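Paterson cell, simulated side: inspection checklist with comments

Cell: Paterson door cell, virtual copy
Arm and gripper: Ganik, two flat fingers
Software: Tandari simulator, house scene
Checked by: Skye Gourlay
Comments read by: Fergus Haldane
Date: Sun 21 August

How to use this list
Go through the items in the order they are written. Mark each one OK, OK with comment, or Not OK. If an item is Not OK, stop there and write what you found before you change any setting. The real cell in Trorport must stay locked out during the whole check, also when you work only on the simulated arm, as the two can share one network address.

Part A. Before starting

1. Real arm is locked out and the key is in the box.
Result: OK
Comment: I turned the switch myself and tried to enable the arm from the pendant. It refused, as it must.

2. Simulator is not connected to the real controller.
Result: OK with comment
Comment: The connection was off, but the old address was still saved in the start file. I removed it. Please do not put it back for convenience. If somebody needs it, type it by hand.

3. Correct scene file is loaded.
Result: OK
Comment: The file name ends with "house". There is an older copy with almost the same name and a white door, and it has wrong joint limits. Fergus, can we move that one to the archive?

4. Emergency stop in the software window works.
Result: OK
Comment: Tested at rest and during a slow move. The arm stopped both times. After the stop you must press reset twice, and this is normal in our version.

Part B. Arm and limits

5. Joint limits are the same as in the real cell.
Result: OK with comment
Comment: All are the same except the wrist, where the simulated limit was a little wider. I made it equal to the real one. A path which passes in the simulator should not be refused in Trorport.

6. Speed limit near the door is set.
Result: OK
Comment: The value is 53 millimeters per second for the last part of the approach. Farther away it can go up to 500, but only with the fingers closed.

7. Home position is reached without contact.
Result: OK
Comment: I repeated it 9 times from different starting poses. The contact log stayed empty.

Part C. Gripper and door

8. Gripper opens fully and both fingers are drawn in the correct place.
Result: OK with comment
Comment: Do this check in the close view, with the gripper at the bottom and the door behind it. The gap between the fingers should be clear, so that you see only the dark door through it. The right finger has small dark flecks along its length, and the housing has blotchy shading on the top. I compared with the texture file and these marks are in the texture, so they are not a sign of contact. The small gray tab on the left side of the housing also belongs to the model. 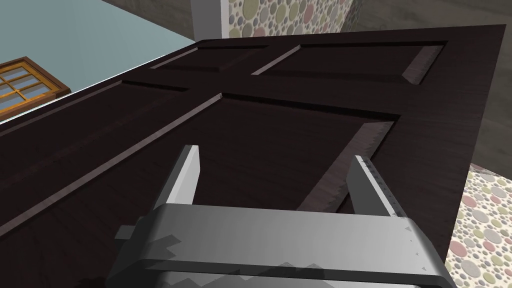

9. Door collision shape follows the panels.
Result: Not OK at first, now OK
Comment: The collision shape was one flat box, while the visible door has recessed panels with beveled edges. In the recess the fingers were reported in contact too early — before they came to the surface you see. I changed to the detailed shape and repeated the check in the large panel and in one small panel. It is slower to calculate but the contact is now in the right place.

10. Door weight and hinge friction are set.
Result: OK
Comment: Friction is as agreed. When you let go of the door in the simulator it must not continue by itself. If it moves on, the friction was lost while saving, and you have to load the settings again.

11. Walls and window are fixed objects.
Result: OK with comment
Comment: The window was still marked as movable. I fixed it. The wall with the circle pattern was correct already.

12. Contact force limit stops the arm.
Result: OK
Comment: I drove the closed fingers slowly against the door. The stop came as expected and the message was written in the log.

Part D. After the check

13. Contact log is saved and emptied.
Result: OK
Comment: The log had roughly 800 lines, nearly all from item 9. I saved it in the cell folder under today's check and then emptied it.

14. Changed settings are written down.
Result: OK
Comment: Four changes: start file, wrist limit, door collision shape, window. All are in the change sheet with old and new value.

15. Real cell is released.
Result: Not done
Comment: I leave it locked. The wrist limit should first be read by a second person — Fergus, please sign below and then take out the key.

Open points
Archive the old scene file (item 3). Ask if the detailed door shape makes the night runs too slow (item 9). Add the check of the window to the next version of this list, as it is now hidden inside item 11.

Signed: S. Gourlay
Second signature: open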